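Roltano Match Play: Frequently Asked Questions

Last updated 15/04/2024

Entries and eligibility

Who can enter?
Any amateur golfer aged 16 or over with an active handicap index. You do not have to be a member at Dokomier, but you do need to be a member of a club somewhere. Players under 18 need a signed form from a parent or guardian.

How many places are there?
The singles draw takes 80 players. There is no separate women's draw. Everyone plays in the same bracket, and handicap strokes are given from the tees each player chooses.

What happens if the event fills up?
You go on the waiting list in the order your entry came in. Last year several players got in this way, some of them only days before the first round, so it is worth staying on the list.

Can I enter with a friend and be kept apart in the draw?
No. The draw is random apart from the seeds. We do not take requests.

Do I get my money back if I pull out?
Yes, if you tell us before the draw is made. After that the fee is not refunded, even if we find a replacement.

Format

How does the scoring work?
All matches are singles match play over 18 holes. You win a hole by taking fewer net strokes than your opponent. The match ends when one player is up by more holes than are left.

How are the byes decided?
The first round has more empty slots than matches. The top seeds by handicap index get a bye, and the remaining byes are drawn by lot. If you have a bye, your first match will be on Saturday morning.

What if the match is tied after 18?
Go back to the 1st tee and keep playing until someone wins a hole. Strokes on the extra holes fall where they did the first time around.

Can my opponent and I agree to a half?
Not in this event. Someone has to go through. You can still concede a putt, a hole or the match at any time before it is over. A concession cannot be taken back.

Who do I call for a ruling?
Samah Bensaid is the head referee. The number is printed on the back of your scorecard. If you can't reach her, make your claim before either of you tees off on the next hole, agree on the facts and keep playing.

On the day

When should I arrive?
Check in at the pro shop at least 30 minutes before your tee time. If you are late to the tee by five minutes or less, you lose the first hole. Any later and you lose the match.

Can I use a cart?
Yes, but book it when you enter. Carts stay on the path at the 4th and the 11th whatever the weather.

Can I have a caddie?
Yes, one. It can be a friend or family member. Your caddie may not ride in a cart while you walk.

Is food included?
Lunch is included on Saturday and Sunday. Fruit and water are free at the 1st tee and at the halfway hut. Hot food at the hut is cash or card.
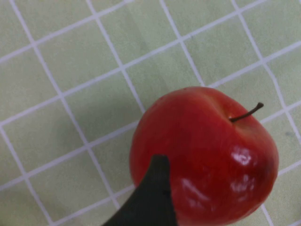
A red apple.

Is there a dress code?
Collared shirt, no denim. Soft spikes only.

Can people come and watch?
Spectators are welcome and do not need a ticket. Please stay on the paths and keep dogs on a leash. Parking for spectators is in the Krajewska Road lot. The lot by the clubhouse is for players.

What happens if there is lightning?
One long horn means stop right away and come in. Mark your ball if you have time. Two short horns mean play is back on. Matches start again from where they stopped.

Prizes and results

What do the winners get?
The champion gets the Hadeo Cup for the year and a $3000 pro shop voucher, provided this is within the amateur prize limit in force on the day. Anything over the limit goes to the junior program.

Where can I see the results?
The bracket is on the board outside the pro shop and goes on this site each evening. Winners must report the score themselves. If neither player reports it, both are out.

When does next year's entry open?
In July. Players who reached the quarterfinals get an email first.

I have a question that isn't here.
Write to Sanaa Erraji in the tournament office or call extension 2345. The office is closed on Mondays.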